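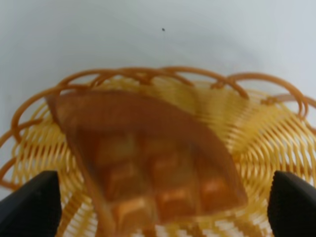
Part 2: Setting up your shared shopping list

Okay, you've got Jonora installed and you've made your login. Now for the bit I use every day, the shared list. I set this up for my own household first and then for Manon Poirier's, and hers went a lot faster, so I've written down the order that worked for her.

Before you start, have both phones in the same room if you can. You'll be reading a code off one and typing it into the other, and doing that over a call is a pain.

1. Open the app and tap Lists, then the plus sign. Give the list a short name. Mine is just called Food. Long names get chopped off on the home screen.

2. Pick your store layout. If your store isn't there (mine wasn't!), choose Blank and add your own aisles. I walked mine once with the phone in my hand and typed them in as I went – produce, bread, cans, dairy, frozen.

3. Tap Share, then Show Code. On the other phone, tap Join and type the code in. It's case sensitive. Manon and I lost a good while to a lowercase L.

4. Wait for both names to show up at the top of the list. If only one does, close the app on the second phone and open it again.

5. Add one test item on each phone. I always use lemons. If lemons show up on both, you're in business.

Note: A list holds up to 300 items. That sounds like plenty, but checked-off items count too until you clear them. Trevor Penner let his run for most of a year, hit the limit in December with a house full of guests, and couldn't work out why he couldn't add butter. Tap Clear Checked when you get home and you'll be fine.

6. Set up your regulars. Press and hold any item and choose Repeat. You can go weekly, every 2 weeks, or monthly. I have coffee on weekly, dish soap on monthly, and eggs on nothing at all because we never eat them at the same speed twice.

7. Turn on notifications, but only for Added While Shopping. If you turn on all of them, your phone will buzz every time somebody so much as fixes a typo.

Caution: Delete List removes the list from everyone's phone, and there's no undo. If you only want it off your own phone, use Leave List, one line up in the same menu. Please read it twice before you tap.

Caution: Don't both rearrange the aisles at the same time. The last one to save wins, and the other person's sorting is gone.

If you're moving over from a paper list or a notes app, you can paste the whole thing in with one item per line. It handles amounts pretty well ("2 onions" comes out right), though it still puts coconut milk under dairy every single time. Drag it to cans once and it'll stay there.

Budgets and price tracking are in Part 3.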